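Jirnen Dim-Out Curtain, Pencil Pleat

Home / Windows / Curtains / Jirnen
Sold in pairs. Made to order by Werkosix.

Most curtains are bought in a hurry, by people who have just moved in and have been getting dressed behind a bath towel. We understand. Put the towel back up for one more evening, find a metal tape measure and read the rest of this page.

The Jirnen is a plain, heavy, lined curtain for living rooms and bedrooms. It keeps out street lamps, early sun and the neighbours' security light, which comes on for every cat in the parish. It is a dim-out curtain, so you'll still be able to find the door. If you work nights or own a toddler, you want the Godon, which has a thicker lining and costs more.

Choosing a size

Measure the pole or track and leave the window alone. Each pair should come to 2 times the width of the pole before gathering. You can get away with less, but the curtains will look like bedsheets when closed and you will notice this mainly when guests are over.

For the drop, measure from the eye of the curtain ring to wherever you want the hem. We make them to finish just above the floor, just on it, or at the sill. Puddled hems can be ordered too. Please own a vacuum cleaner.

Radiator under the window? Go for the sill length, or accept that you are heating the back of a curtain from October onwards.

Details

Heading: pencil pleat, 8 cm tape, three rows of pockets
Hem: 6 cm, double turned, weighted at the corners
Lining: sewn in
Hooks: included, with 5 spares per pair
Tiebacks: sold separately, and yes, we have had the emails
Colours: Slate, Peat, Oatmeal, Old Brick

Oatmeal was called Porridge until August. The cloth is the same. It sells rather better now.

Hanging and dressing

Pull the cords from the middle of the tape, tie them off and tuck the ends away. Don't cut them, however tidy you feel, as the curtain has to go flat again for cleaning. Hang both panels, then run your hands down each fold from top to bottom and tie the lot loosely with soft tape for a couple of nights. After that the pleats mostly remember where they live.

Creases from the parcel drop out in a week or so. A steamer is quicker. An iron is quicker still, and is responsible for most of our repeat orders.

Care

Dry clean only. Vacuum with the soft brush when you can write your name on the top edge.

Delivery and returns

Standard sizes come back to us within the usual 14 days if they haven't been hung. Made-to-measure pairs can't be returned unless we got them wrong. If the tape measure got them wrong, our alterations partner Onuoha will take up a hem at a fair price. Letting one down is harder, so measure twice.

Prices and colours checked 2022-11-27.

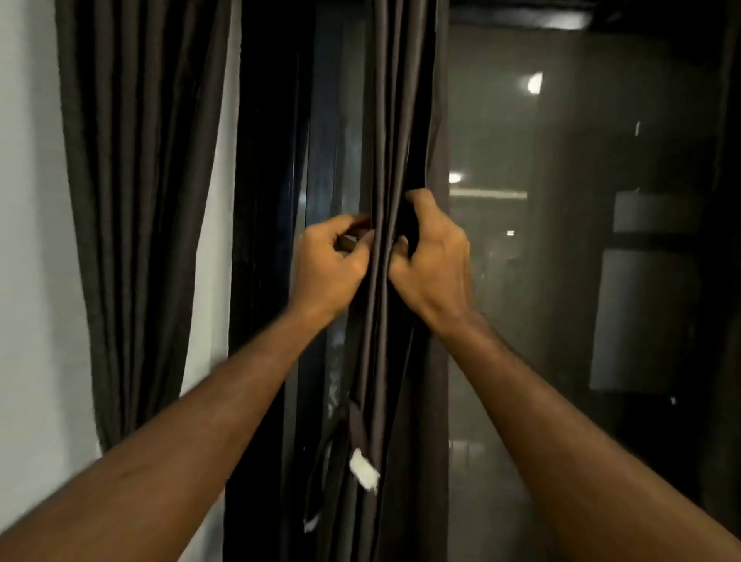
Free swatches are posted second class, up to four per household. Look at them in daylight and again with the lamps on before you commit, particularly Peat.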